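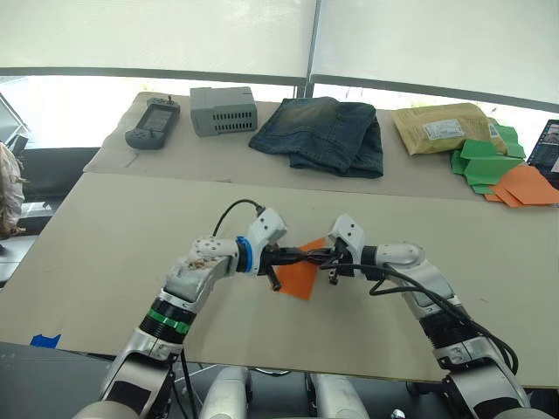 Plier, trier, poser : où en sont les bras mécaniques

Une feuille de papier de couleur, un jean, une enveloppe matelassée. Aucun de ces objets ne pose de difficulté à un enfant de six ans. Tous les trois restent des sujets d'étude pour un manipulateur à deux bras, et le plus léger est souvent le plus pénible.

L'industrie sait depuis longtemps déplacer des pièces rigides. Un carter moulé a une géométrie connue, une masse connue, des points de prise fixes ; le programme décrit une trajectoire et la répète. Le papier, le tissu et le film plastique échappent à ce cadre. Leur forme dépend de la prise, de la vitesse, de la courbure résiduelle et parfois d'un courant d'air. Pour un roboticien, une feuille tenue par deux pinces constitue un système à nombre de degrés de liberté infini, que l'on observe mal et que l'on commande par deux points.

La société Stemari, qui conçoit des cellules de préparation de commandes, a publié en interne un relevé d'essais que nous avons pu consulter. Il porte sur 3074 cycles effectués avec des bras à pince parallèle, sans ventouse, sur des objets souples. Les résultats sont inégaux. La prise initiale d'une feuille isolée posée à plat est réussie dans 1819 cas. Le reste se répartit entre les prises doubles, les glissements latéraux et les essais interrompus par un dépassement d'effort.

« La feuille seule est le cas défavorable, explique Chinyere Nwachukwu, ingénieure d'essais. Sur une pile, le doigt peut pousser la feuille du dessus et former un pli. À plat sur un plan lisse, il faut aller chercher un bord dont l'épaisseur est inférieure à l'erreur de positionnement du bras. »

Trois méthodes sont employées. La première fait glisser la feuille jusqu'au bord de la table pour la saisir en porte-à-faux. La deuxième exerce une pression oblique afin de provoquer un flambage local, puis referme les doigts sur la bosse. La troisième suppose un ongle, c'est-à-dire une lame mince rapportée sur l'un des doigts. La dernière donne les meilleurs chiffres et s'use le plus vite : sur le banc de Stemari, la lame est remplacée tous les 22 jours.

Le transfert d'une pince à l'autre ajoute un problème. Pendant quelques dixièmes de seconde, les deux mains tiennent le même objet et la chaîne cinématique se referme. Si les deux bras sont commandés en position, la moindre erreur d'étalonnage se traduit par une traction. Un carton la supporte, une feuille ordinaire se déchire ou quitte les doigts. Il faut donc qu'au moins un bras soit commandé en effort, avec une raideur faible dans l'axe de la prise. Les contrôleurs récents le permettent. Les intégrateurs l'activent rarement, car le réglage doit être repris à chaque changement de doigt.

Le vêtement se comporte autrement. Le denim est épais, il garde ses plis, il se saisit presque n'importe où. La difficulté vient de la perception : une fois le pantalon en tas, retrouver la ceinture et les deux ourlets demande plusieurs prises exploratoires. Le laboratoire Nnaji, qui travaille sur le pliage depuis quatre ans, compte en moyenne cinq manipulations avant que le vêtement soit dans une configuration reconnue. Le pliage proprement dit est ensuite court. Un opérateur fait l'ensemble d'un seul geste.

Les politiques apprises par démonstration ont déplacé le problème sans le supprimer. On n'écrit plus la trajectoire ; un opérateur conduit les bras à distance, et le modèle reproduit les gestes. Nnaji estime qu'il faut 50 démonstrations pour obtenir un comportement utilisable sur une tâche simple, à objet et éclairage constants. Si l'on modifie la couleur du plan de travail ou la hauteur de la table, le taux de réussite baisse, dans une proportion que le laboratoire ne sait pas prévoir.

Côté atelier, Brasham a retenu une position prudente. L'entreprise, qui traite des retours de vente à distance, confie à ses bras l'ouverture des enveloppes et la mise en bac, et laisse aux agents le contrôle des articles. La cadence de la machine est inférieure à celle d'une personne. Elle est en revanche stable sur deux postes, et le poste de nuit était difficile à pourvoir.

Pour le domicile, l'horizon est moins net. Lerkatness avait annoncé en décembre un appareil capable de ranger un bureau et de plier le linge. La fiche technique diffusée depuis précise que les documents papier sont exclus du périmètre, de même que les câbles. Le fabricant n'indique ni durée de cycle ni taux d'échec. Nwachukwu recommande de demander les deux, ainsi que le nombre d'interventions humaines par heure, grandeur que les démonstrations publiques omettent presque toujours.

Stemari prévoit une nouvelle campagne avec des doigts instrumentés, sensibles au glissement. Le protocole reprend les mêmes grammages de papier et y ajoute les enveloppes matelassées, dont l'étiquette se décolle parfois sous la pince.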